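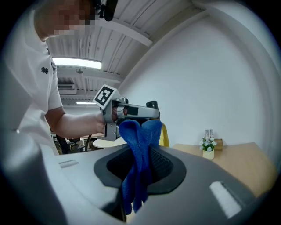 Chapter 7
House Rules for Hand-Held Grippers

Most people who pick up this book will have come to it thinking about big machines behind yellow fences, and we have spent six chapters on those, so it is only fair to give the small tools their turn. A hand-held gripper has no fence. It has no motors strong enough to hurt anybody badly, it weighs less than a bag of flour, and the person using it is standing right there with a hand around the handle. It is easy to suppose that such a thing needs no rules at all, and in our first year of teaching this course we more or less supposed that ourselves!

We changed our minds slowly. When people use these tools to record how a job is done - lifting a cloth out of a washing machine, say, or setting a cup on a shelf - the recordings go on to shape how a robot will do the same job later, in a room with no teacher in it. A careless habit in the hand becomes a careless habit in the arm. If you tug at a sweater until the seam gives, the robot will learn to tug. If you let a sleeve trail over the rubber seal of the door, you can expect to see sleeves trailing over seals for months afterward, and you will have a hard time working out where it came from (we certainly did).

So this chapter is about good practice at a scale where good practice often gets skipped. It leans on the house rules written at Cirnon, the teaching workshop where much of this book was drafted, and on the longer handbook kept by the Plulwood training center, which is stricter than ours in some places and a good deal looser in others. Where the two disagree we will say so, and you are welcome to side with either.

What you should be able to do by the end

After working through the chapter and its exercises, you should be able to:

- write a one-page task sheet that a stranger could follow
- check a hand-held gripper before a session and know when to set it aside
- decide whether a recording should be kept, marked or thrown out
- explain to a new operator what may and may not be recorded in a shared room

Before you start

You will need Section 4.3 on gripping soft things, and it would help to have the glossary open for the words "trial," "session" and "reset." Readers using the Pukex practice log can print a fresh one now. A plain notebook will do just as well, as long as you number the pages.

7.1 Why a standard for something so small?

Let us begin with a story, as we usually do. A few years back, in November, a class at Cirnon set out to record 3000 trials of household laundry work. Everyone was keen, the room was cheerful, and by the end of the month they had 2323 trials that looked perfectly good. Then they sat down to sort them. In 267 of those trials the cloth had been let go before it had cleared the door of the machine, and the operator had nudged it along with a free hand. There was nothing wicked in it. Anyone who does the wash at home does the same thing without thinking. But the task sheet had never said whether the second hand was allowed, and half the class had taken it one way and half the other.

You may feel, as one of our reviewers did, that this is a small matter to hang a chapter on. Our answer is that the class argued over it for two full afternoons, and that a single line on the sheet would have saved them both. A standard, in the everyday sense we use here, is mostly a pile of such lines, written down by people who would like to have their afternoons back.

There is also the matter of the people in the room. An operator leaning into the drum of a machine has a bent back and a raised arm, and may be wearing something on the head as well. Do that for ten minutes and you will hardly notice. Do it from lunch until four o'clock and you will be sore the next morning, and your trials will have grown sloppy long before you felt it. The Lại schedule, which we take up in 7.4, sets breaks by the clock and leaves the operator no say in the matter. Students grumble about this every term - and by the third week most of them have stopped.

Try it yourself

Choose one chore you do at home with cloth, such as folding a towel or emptying a dryer. Write instructions for it in no more than eight lines, and give them to somebody who did not see you write them. Watch without speaking. Note down each place where the other person stops, looks at you, or does something you would not have done, and bring the notes with you to Section 7.2, where we will turn them into a first task sheet.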